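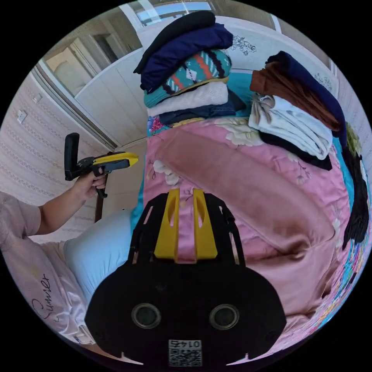 Washing a satin comforter at home without ruining it?

Posted by Tirnard in Laundry & Bedding

Hi everyone! I finally got the bedding I've been dreaming of since last fall, a queen satin comforter, and I love it so much I'm scared to clean it. The care tag was already snipped off when it came to me (it was a gift from my aunt, who hates tags), so I have no idea what it's made of. It feels slippery and cool and has a thin fill inside, stitched down in wavy lines.

My washer is a regular top loader with the pole in the middle. The dry cleaner on Figueroa wants more than I'd like to pay every couple of months, and the laundromat is a bus ride away. Can I do this at home? And is there a trick to stop it sliding off the bed every single night? I wake up at 2 in the morning with cold feet and the whole thing on the rug.

Thanks so much in advance, I read this board all the time and have learned a ton!

Aldana Montecinos

Oh, I love this topic! I've had satin bedding for years and I wash mine at home all the time, so don't be scared of it.

First thing is finding out what it is. Satin is a weave and can be polyester, silk, acetate, all sorts. Most satin comforters sold in regular stores are polyester, and those are pretty tough. Ask your aunt if she remembers the store, and look up the listing. If it turns out to be silk or acetate, I'd stop right there and pay the cleaner.

If it's polyester, here's my routine. Dab a corner on the back with a wet white cloth and a drop of detergent and see if any color comes off. Close any zippers or snaps on whatever else is going in (better yet, wash it alone). Cold water, gentle cycle, half the detergent you think you need, no bleach. Skip the fabric softener too - it leaves a film that dulls the shine, and the shine is the whole point!
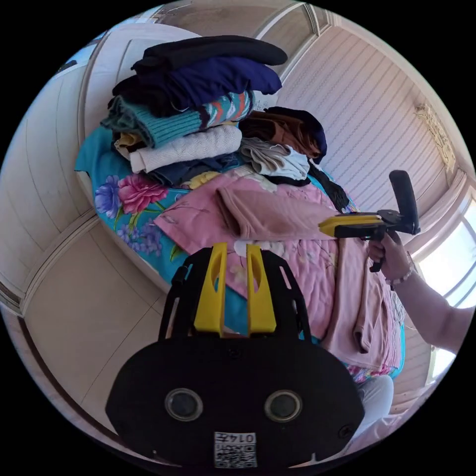 The pole in your washer is the part I'd think about. A queen comforter can wrap around it and pull the stitching, so lay it in loosely in a ring and stop the cycle halfway to check on it. If it doesn't fit without stuffing, use the bathtub. I did mine in the tub all through one April when our machine was broken and it came out gorgeous. Press the water out with your hands and don't wring it, because those creases are a pain to get rid of.

Dry on low or no heat with a couple of clean tennis balls, and take it out every so often to shake the fill around. Then hang it over two chairs overnight. Any wrinkles left, iron inside out on the coolest setting with a thin towel in between.

For the sliding: put a cotton blanket or quilt underneath. Satin on satin is a slip-and-slide, satin on cotton stays put so much better. You can also sew little ribbon ties on the bottom corners and loop them around the bed frame. Good luck, and tell us how it goes!

Heveneo

i just throw mine in with the towels on warm, been fine. little bit fuzzy on one side now but you can't tell when the bed is made

Diria

Please don't do towels! Terry loops are rough on satin and that's where your fuzz comes from, Heveneo.

Everything Aldana said is great. I'd only add to file down any rough fingernails before you handle it wet, and take off your rings. I snagged a long thread on mine last Tuesday with a ring I forgot I was wearing. If you do get a snag, never cut it. Work it through to the back with a fine needle and smooth the fabric sideways with your fingers.

And for cold feet, tuck just the bottom edge of the cotton blanket under the mattress and clip the comforter to it with two of those padded quilt clips. Works beautifully on my daughter's bed, and she kicks like a mule!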